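Speaker notes: Putting things back. Storage and return locations in shared work rooms
Clovik facilities session, afternoon track, slot begins 2:15 p.m.

Slide 1. Title
Leave up while people sit down. State the scope once: small items used by more than one person in one room. Furniture, chemicals and anything under lock are out of scope. Questions at the end, except for terms, which can be asked at any point.

Slide 2. Terms
Home: the fixed place an item returns to.
Parking spot: a place an item may stay between uses during the same shift.
Stray: an item that is in neither.
These three terms are used on every slide that follows. Most disagreements about a messy bench come down to one person treating a surface as a parking spot and another treating it as clear space. Agree on the terms before moving any shelves.

Slide 3. The Gouveia room
Background for those who were not at the March session. The room on the Gouveia floor is shared by two shifts. At the first inventory it held 500 loose items, counting a boxed set as one item. We labeled nothing during that inventory. Each item was written down where it was found, and the list was sorted by place afterward.
Point to make: sort by place first, by type second. A list sorted by type shows what you own. A list sorted by place shows which surfaces collect strays.
Of the surfaces on the list, the one nearest the door was the worst. Expect the same in your rooms.

Slide 4. Reach zones
Zone A is what a standing person can reach without moving the feet. Zone B takes one step. Zone C needs a stool, a bend to the floor, or a walk.
Assign zones by how often an item is picked up. Size is a poor guide. A large item used every hour belongs in A. A small item used once a month belongs in C even if it would fit in A with space left over.
The common error is to fill A completely. Leave 16 inches of bench depth clear in front of anything stored at the back of the bench. Below that depth, people start lifting items over other items, and whatever gets moved aside becomes a stray. 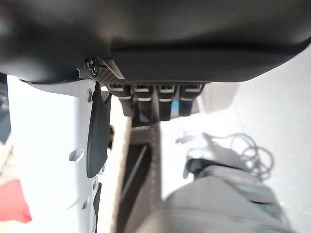

The clear depth is measured from the front of the stored item to the bench edge, with drawers closed. Measure at the narrowest point. If the bench has a raised lip, measure to the inside of the lip.

Slide 5. Container choice
Open bins for anything used daily. Lidded bins for anything used weekly or less. A lid adds two movements to each return, one to take it off and one to put it on, and on a busy shift the second is skipped.
We used the Omau bins, medium size, on all Zone A shelves. Any bin with a straight front wall will do. Sloped walls waste shelf width and the labels peel at the bend.
Do not stack open bins. If stacking is the only way to fit them, there are too many bins for the shelf, and some of the contents belong in Zone B.
Dividers: fixed dividers for items that do not change, none for everything else. Adjustable dividers were tried and withdrawn. They drifted a little each week until the sections no longer matched the labels.

Slide 6. Labels
Label the home as well as the container. A label on the container alone tells you what is in it. A label on the shelf tells you where it goes when it is in your hands.
Text height should be readable from the far side of the bench. Use plain nouns. "Tape, wide" is acceptable. "Misc." is not acceptable on any label in this system. If an item has no obvious name, use the name people say out loud when they ask for it.
The Wurka sheet template has two columns for this, container label and shelf label. Print both from the same row so they cannot disagree. Handouts are at the back of the room.

Slide 7. The return routine
Run it at the end of each shift.
First pass: walk the room with one tray and collect strays only. Do not put anything away during this pass.
Second pass: take the tray to each home in shelf order.
Third pass: anything still on the tray has no home. Write it on the sheet and put it in the holding bin.
Doing collection and return together is slower. We tried both. The combined method means crossing the room once per item, and small items get put down again halfway.
Time limit for the full routine is 27 minutes for a room of this size. If it regularly runs over, check Zone A for overfilling before asking for more time.

Slide 8. The holding bin
One per room. Emptied weekly. Each item in it gets a home, goes to another room, or leaves the building. No item stays for a second week.
Expect pushback on this. The usual objection is that an item may be needed later. The answer is a home in Zone C, which costs very little — but it has to be a labeled home.

Slide 9. Results so far
After the second review, some 70 items had been moved out of the room altogether. Most were duplicates. The rest were parts of sets whose other parts could not be found.
Strays on the bench nearest the door went down. Strays on the windowsill did not. We have no fix for the windowsill yet. A shelf was fitted above it, and it collected strays as well. If anyone here has dealt with a deep sill in a shared room, please stay after the session.
Do not claim a time saving on this slide. We did not time the shifts before the change, so there is nothing to compare against.

Slide 10. Where to start on Monday-type problems
Rename this slide before the talk. Suggested title: First steps.
Pick one surface. List what is on it. Mark each line home, parking spot or stray. Assign a zone to every home. Clear the front depth. Label last, after a full week of use, when the positions have stopped changing.
If time is short, skip slide 5 and keep slide 7.

Questions
Likely ones: shadow boards (fine for hand tools, poor for anything that gets replaced by a different model), color coding (use it for zones only, and keep the text label), and who updates the sheet (the person who finds the error, on the same shift).
Collect leftover handouts and return the pointer to the front desk.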